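To: puver-bots list
Subject: Re: Re: Can task write-up, comments by the end of the month please
Time: 11:42 pm

I read the draft twice and I still don't think we should send it to the Fallberg judges the way it stands. I know that makes me the grump again. I was the grump about the line follower in October too, and you may remember how the line follower did.

The earlier message said:

> Great news everyone, the draft for the Fallberg student round is up in
> the shared folder. We ran 310 trials on the can task and got 72 percent,
> so I think we can fairly say the hands "pack a box without help." The
> Myklebust club only claimed two kinds of object last year and they
> placed. Please keep comments short, the form closes soon and I'd like
> to move on to the poster. Also we still owe 8 dollars for the parking.

Fine on the parking, I'll bring it. The rest I have trouble with.

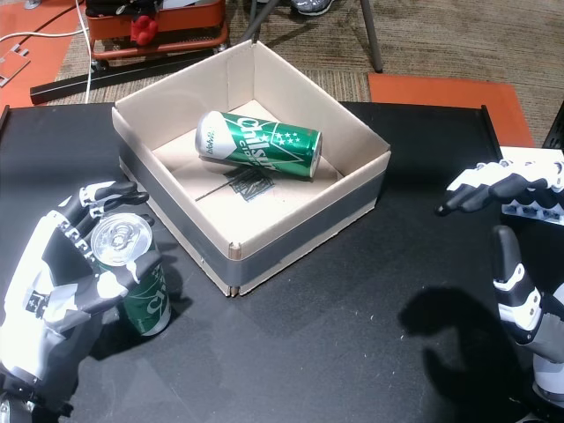
My main problem is the word "without help." What does it cover? If a club member sets out the cans before every trial, that's help, and the draft doesn't say who set them out or where they started. It doesn't say what counts as packed, either. A can lying on its side on the cardboard, like the green Chilsun, with the other one still standing in the left hand and the right hand open and empty: is that one success, half of one, or a trial still running? I asked three of you and got three answers. The scoring sheet has one column, and people filled it in however they felt like that evening. I went through my own rows and I can't swear I used the same rule in all of them.

Second problem. The 310 includes the early runs from before we changed the grip code. Leave them in or take them out, I don't care much, but say which. Right now the methods section says "all trials" and the results table starts at trial 41. A judge will see that in about the time it takes to drink a coffee.

Third, "two arms cooperate." Do they? As far as I can tell from our own code, each side runs its own routine and waits on a timer. If one side stalls, the other one goes ahead anyway. I'd call that taking turns. I would be happy to be shown the part of the code I missed, but please send a line number and not a thumbs up.
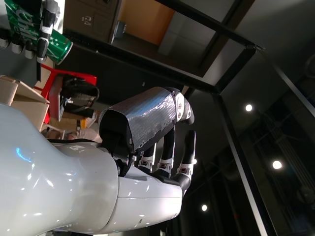 Puver Robotics Club Notebook, p. 1017

I'm citing the notebook page because the draft doesn't cite it anywhere, and the hardware section reads like we unpacked the hands and pressed go. There's silver duct tape over the back of one of them. I have nothing against tape. But the Nellunham team lost points two years ago for leaving their repairs out of the report, and they had a better robot than we do. One sentence would cover it: what is taped, when it was done, and which trials came before and after. If we don't know which trials, then say we don't know.

While I'm at it, the draft says the method "should extend to any household object." We have tried cans. They are all the same size and the same shape. I'd cut that whole paragraph, or else somebody needs to spend a Saturday's worth of hours with a sponge and a bag of rice before the form closes. 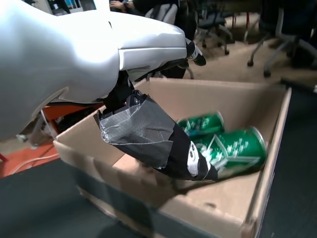

Taped finger over the box, two cans inside.

If we use that one on the poster, please don't put "72 percent" in huge type next to it. A picture of two cans in a box doesn't tell anyone how they got there, and I'd like the poster to say what the number was measured on.

What I'd want before I put my name on it: a written rule for a successful trial, the sheet rescored with that rule by two people who don't talk to each other while they do it, and the early runs either in or out. I can do one half of the rescoring this week, any time after 6 pm. If it comes out at 72 again I'll say so on this list and buy the cider.

Also the folder link in the last message goes to the old draft. The new one is under "poster stuff."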